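Stellcombe open day, 5/28/24

Sumeya Ayele and I took the early bus out to the Stellcombe business park. The park opens its doors once a year, and 11 firms took part this time.

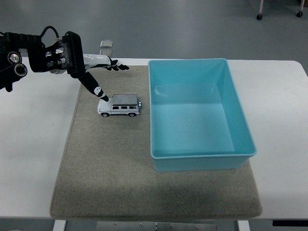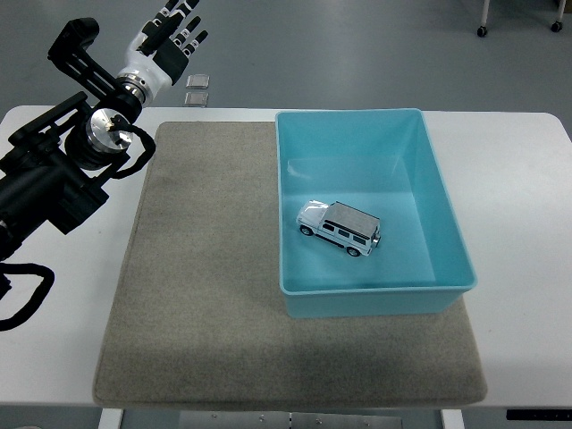
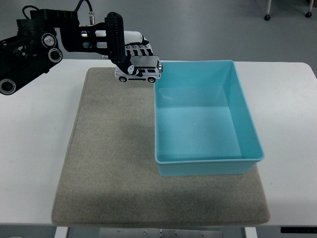 White table with the felt mat, Stellcombe open day

We spent most of the morning at Vondetti, the bakery. Junhao Zhong showed us the proofing room and the ovens, which start at 4 in the morning. They bake some 200 rye loaves a day. The tour was full, so put your name down early. Lunch was soup at the Dhillon canteen. Parking is tight, and the last bus back leaves from the north gate.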